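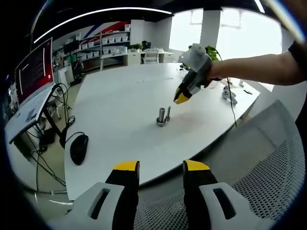

Clander's bolts stand up for themselves

Sep 27, 2020

The Ferkard office in Clander has found a use for its curved white table, and it is standing bolts on end. Two were upright this week, a thick one with a nut at its base and a thinner one beside it, sharing the space with a computer mouse and a potted plant.

Tapsell, which supplies the bolts, sent 2000 of them. Almost 64 have been stood up so far, and the rest are in a cupboard. The plant was watered on schedule.

Staff hope to finish by November. They have not said which one, and Tapsell has offered to send 10 more.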